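Mogensen House Residents' Handbook
Frequently Asked Questions: Shared Dining and Activity Rooms
Last revised 9/11/19

Who may use the shared rooms?

The dining room and the two activity rooms on the ground floor are open to all residents of Mogensen House and to their registered guests. A resident may bring up to nine guests at one time. Larger parties require the written approval of the house manager, Nesrin Kaplan.

How do I reserve a room?

Reservation forms are available at the front desk and should be returned at least two days before the date requested. A reservation is confirmed only when the desk has issued a booking number. Verbal requests cannot be accepted, including those made to evening staff.

Is there a charge?

Residents may reserve an activity room without charge for up to three hours. Private use of the dining room carries a fee of $70, payable at the time of booking. The fee is returned in full if the reservation is canceled before noon on the preceding day.

May I bring my own food?

Yes. Food prepared at home or purchased elsewhere may be served in either activity room. The dining room kitchen is reserved for the contracted caterer, Hotedik, and residents are asked not to use its ovens or refrigerators.

What are the rules for the tables?

Tables may be used for meals, games, sewing, crafts and similar pursuits. Hot dishes must be placed on a trivet. Paint, glue and dye are permitted in Activity Room 2 only, and the surface must be protected before work begins. 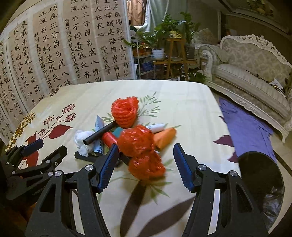 What happens if something is damaged?

Please report any damage to the front desk on the same day — early notice often allows a simple repair. Ordinary wear is not charged to residents. Where a charge is considered, the resident will receive a written statement and may reply within nine days.

Can I leave my belongings in the room overnight?

Personal items must be removed at the end of each reservation. Articles found by the cleaning staff are held at the front desk for one month and then donated. Residents with continuing projects may apply for a locker in the Rurnimov Wing. Lockers are assigned each July.

Are the rooms accessible?

All three rooms can be reached without stairs. A hearing loop is installed in the dining room, and a portable unit may be requested on the reservation form.

Whom should I contact with other questions?

Questions about reservations should be directed to the front desk, extension 1261. Questions about fees or damage statements should be addressed to Kaj Thoroddsen in the accounts office, extension 2262.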